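Recording Two-Handed Demonstrations of Soft Packaging at a Kitchen Table

Posted in Guides by Itziar Peñalver

This page covers how to record demonstrations with two hand-held grippers when the objects are soft: foam sheet, bagged goods, socks, towels. It assumes your grippers are already paired and calibrated and that you can see both wrist views on the laptop. If not, do the setup guide first. The notes come from the Rendirell set, where we kept 2195 episodes out of 2633 recorded.

What you need

Two hand-held grippers with clean pads
A table you can reach across without stepping
Soft objects in mixed sizes, bagged and unbagged
A notebook or a plain text file for the episode log

Step 1. Set up the table

Use the table as you find it. A patterned cloth is fine, and so is a plastic cover, though shine from a cover can wash out thin clear film. Move the lamp or close a blind until you can still make out the edges of a bag in both views. Leave the usual household things along the wall. Push cables back far enough that a finger can't catch one.

Put out more objects than the task calls for. If the task is "pick up the foam sheet," the foam sheet should have neighbors. Change the layout every 3 episodes. Small changes count: turn a bundle, swap two items, let a towel slump differently.

Step 2. Agree on who leads

One gripper leads and the other supports. Say which is which in the log before you start, and keep it that way for the whole batch. Switch roles in the next batch. When one person runs both grippers, the weaker hand tends to drift out of view, so check for that in the first few recordings.

Step 3. Make the grasp

Open the fingers wider than you think you need. Come in low and slow, and stop for a moment before closing. With foam sheet, close until the pads hold it and no further. The sheet will buckle, and you want the buckling in the data. With something in a bag, go for the part where there is the most material between the pads. A grasp on a loose corner of film usually slides off when you lift.

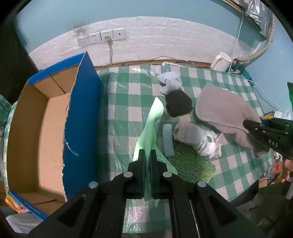
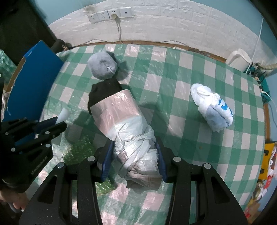 Closed grasps on two kinds of soft item: foam sheet in the first view, a bagged bundle in the second.

Hold for one full breath after closing. The model needs a few still readings of finger width, and soft things keep settling.

Step 4. Move and release

Carry the item at a steady speed. If it starts to slip, don't rescue it with a jerk. Set it down, regrasp, and carry on in the same episode – recoveries are worth keeping as long as they look deliberate. Open the fingers fully at the end and back straight out. Film clings to the pads, and a sideways exit drags the item along.

Step 5. Log it

Write one line per episode: task name, leading hand, object, and one word for the result. We use "clean," "regrasp" and "drop." Ratree Thongsuk added a fourth, "tangle," for bags that catch on a finger joint, and it has saved us a lot of review time. Keep the tangles in their own folder. They can be trained on later or left out.

Step 6. Review before you pack up

Stop every 300 episodes and watch a handful at full speed, chosen at random. Throw out any where:

a hand covers the object for most of the grasp
the fingers were already closed when recording began
tracking jumps on one gripper
the support gripper does nothing from start to end

If you find the same fault more than twice, go back through the whole batch.

Common problems

Fingers close but the width reading stays high. Check for a scrap of film folded over a pad.

Tracking is lost near the table edge. You are probably leaning in too close. Sit back and work nearer the middle.

All the grasps look the same. Have another person do the next batch, and don't show them yours first.

Export with the usual Cimivlow script, with the two-hand option on. Single-hand export will run without an error and drop the support gripper's track.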